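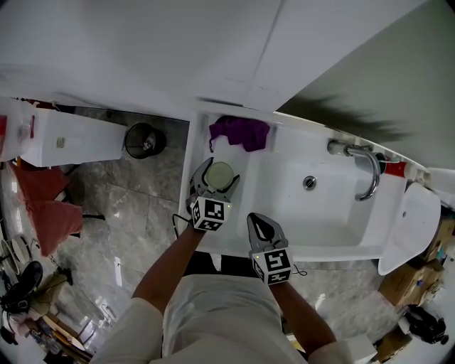
*Bath ledge: pale green round on the side, purple cloth down the far end.*

# About us

Hello, I'm Wing-sze, and I run Drustby, a small firm that cleans and tidies bathrooms. Only bathrooms! People do ask whether we'll have a go at the oven while we're there, and the answer is a friendly no. We like taps, tiles, plugholes and the awful shelf where all the half-used shampoo goes, and we've got enough of those to keep us busy.

I started in October with a bucket, a bus pass and one customer, who was my old landlady. She had a lovely deep bath that she'd stopped using, as the ledge round it had filled up with bottles and she couldn't face shifting them all. It took me a whole afternoon. I sorted everything on the landing on an old towel, scrubbed the ledge, put back the few things she really used, and she rang me that evening from the bath to say thank you (I could hear the water). She told her sister, her sister told her choir, and by spring I had more work than I could carry on the bus.

## Who's who

There are five of us now. I still do most of the first visits, and I'm the one who answers the phone.

Virgil Chiriac is our limescale man. He used to fit kitchens and he has a patience with taps that I'll never have – he'll happily spend half a morning on one spout. If yours has gone crusty round the base, you'll be getting Virgil.

Sanne Kuipers does floors and grout. She's also the reason our kit bags are so neat, and she'll tell you off (nicely) if you put the wrong brush in the wrong pocket. I've been told off twice this month.

Siu-ming Lai looks after cupboards and cabinets, the sorting side of things. She's very good with people who find it hard to part with stuff. You won't be made to throw anything out, but by the end of a session with her most people want to.

Ming-te Tsai does the diary, the invoices and the van. He came for a fortnight to help me with the paperwork and he's still here, thank goodness.

## What we do on a visit

A normal visit is 90 minutes and it nearly always begins with the bath. The ledge gets cleared first, all of it, right down to the last little tube by the tap. Then we work from the wall down: panels, ledge, taps, inside of the tub, drain. The floor comes last, and we back out of the door as we go.

Then it's putting things back, and this is the part I'm fussiest about. Lids and caps go with whatever they belong to, or in a pot if we can't match them up. Cloths get rinsed and hung, or go in the wash if they're past it. The bin gets emptied and wiped round inside. We leave on the bath only what you use every day, and the rest goes in the cabinet with the tall things at the back, so you can see what you've got before you buy another one. One family in Plosness had 11 tubes of toothpaste on the go. Eleven! They were very good about it.

If you like things in a particular place, just say. One of our regulars keeps her flannel on the left-hand corner and her book on the right, and it's written in our notes in capital letters.

## Our sorting days

Twice a year we take over the hall at Amaral and run a sorting day. You bring a box of whatever's been lurking under the basin, we give you a table and a cup of tea, and you go home with a smaller box. Last time we filled a good many sacks for recycling and sent a crate of unopened soap and shower gel to the night shelter. There's cake as well, usually Sanne's.

## Prices and where we go

- Single visit, 90 minutes: £50
- Cupboard and cabinet sort with Siu-ming: £50
- Tap and limescale morning with Virgil: ask us, it depends how bad it is

We cover Plosness, Amaral and the villages along the Cloltenum road. If you're a bit further out, ring anyway. Ming-te is clever at fitting people in when the van's going that way.

We bring our own cloths, brushes and cleaning things, and we don't use bleach unless you've asked for it. Somebody needs to let us in, but you don't have to stay. Plenty of people go off to the shops. Others like to sit on the stairs and chat, and that's fine by us too.

We've done more than 700 visits now, and I still get a small thrill when the last bottle comes off the ledge and you can see the whole bath again. Daft, I know.

## Getting in touch

The phone's on from eight in the morning until six. If I don't pick up I've probably got wet hands, so leave your name and number and tell me which room you're worried about (some people have two bathrooms, and they're always more worried about one of them). I'll ring back the same day, and if you'd like to come and see us first, the kettle goes on at our unit behind the Cloltenum bakery at four.

– Wing-sze Yu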